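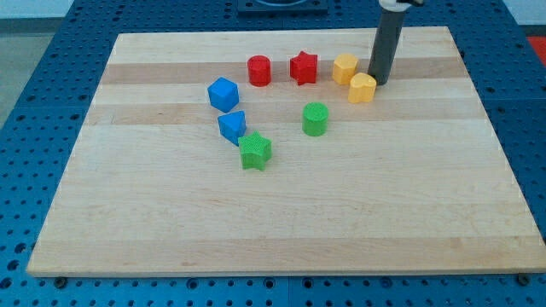

How do you look after a maple cutting board so it stays pale and doesn't split? Wash it by hand with a little dish soap, stand it on edge to dry, and rub in food-grade mineral oil whenever the wood starts to look chalky.

I know that sounds too simple to need a whole thread, but I've had so many questions about boards this month that I'm going to put everything I know in one place. Get yourself a cup of something, because I do go on a bit.

First, the boards themselves. The ones made of maple strips glued side by side are my favorite kind, and I love that the strips never quite match. You get that pale cream color and then a few tan bands running across it. People write to me worried that the darker bands are stains. They're just the wood! Please don't scrub at them.

I've owned mine for 15 years. It came from Jaunzems, a little kitchen shop near my old apartment that has sadly closed, and I carried it home on the bus on my lap. It was the most I had ever spent on something flat.

Oiling, then. Two coats the first time, left overnight between them, and after that a single coat now and again. I use the Soken mineral oil with the squeeze top, but any plain food-grade one from the drugstore will do the job. Put it on with an old T-shirt and do the edges and the underside too – the underside is the part everyone skips, and then they wonder why the board rocks.

Please don't use olive oil. I did, my first summer with the board, and by July the whole kitchen had a smell I couldn't place. I cleaned out the fridge twice before I thought to sniff the board. Coarse salt and half a lemon got me most of the way back, and a good sanding did the rest.

Speaking of sanding! If yours is all knife marks and fuzz, start with 120 grit, go along the strips and never across them, then finish with 220. Wipe it with a damp cloth, let it dry, and sand once more very lightly. The damp cloth raises the grain, so it feels like you've ruined it for a minute. Keep going.

Big boards end up being used for everything, of course. Mine gets bread in the morning, and by the afternoon it's a play table. Chunky plastic shapes are wonderful on wood – stars, hearts, cylinders, cubes, the ones in red, blue, green and yellow with a bit of texture to them so little fingers can get a grip. We play find the partner: one red thing, now where's the other red thing?

I do keep one side for food and one for play. A dab of nail polish on the edge tells me which is which, and raw meat goes on a separate Grulo board that can take the dishwasher.

A couple of you asked about price. I saw a nice thick one at the Noletti outlet for $25, and it was heavy enough that I had to put my bag down to lift it. Check the glue lines with your fingernail before you buy. If you can feel a gap, put it back.

Next I want to talk about wooden spoons, which I have even more opinions on. Send me your questions in the replies, and tell me how old your board is!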